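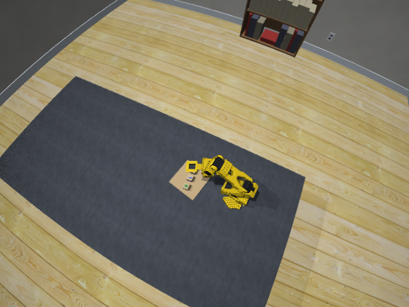
Render from the block task: yellow arm, tan board, two blocks, rug on plank floor.

List: chore-automation
Date: October 24, 2026
Subject: Re: Tidying tasks, are we there yet?

> The Ekinci summary says the arm can now pick up small objects from
> a living room floor. Does that mean toy pickup is solved? I'd like
> to tell our Netby users something before the next release.

No. The result covers small blocks on a flat board, in simulation. I would call it a placement test with household scenery.

I reran the task with the Grasora controller. Out of 60 trials, 19 ended with both blocks inside the target area. In 9 more, one block was placed and the other got pushed off the board. The rest timed out or missed the first grasp. The August build did worse, but it used a different friction setting, so please don't plot the two together.

Open problems, as I see them:

Blocks close together. The gripper needs clearance on each side, and the planner still picks the approach angle for one block without checking its neighbor.

Rug contact. Our rug is a rigid surface with a texture on it. Real pile gives under a block and snags fingers. None of that is modeled.

Reach. The base is fixed. A child's room has toys under the bed and behind the door. A bookcase across the room might as well be in another building.

For Netby I would write "can sort blocks within arm's reach, simulation only" and leave the word "tidying" out.

The Starora config needs 2 changes to run this task: raise the solver iterations and turn off the default gripper limits. Patch to follow once I've cleaned up the logging.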